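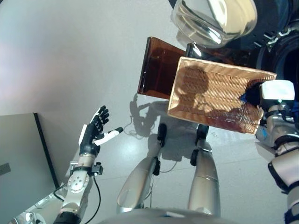
Hi all, I'm looking for a part-time linen helper at Horance, our little guesthouse, starting right after New Year! You'd be sorting, folding and filling the wicker baskets before they go up to the rooms – 29 hours a month, mostly mornings. I'm fussy about folds (sorry!) but I'll happily teach you mine.
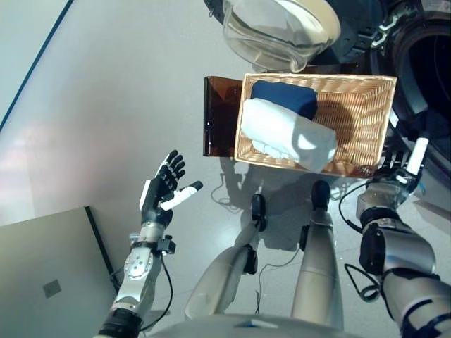
White towel in front, navy cloth behind.

No experience needed. Drop a note at the desk for Nermina Krasniqi by 30th December and tell me when you're free.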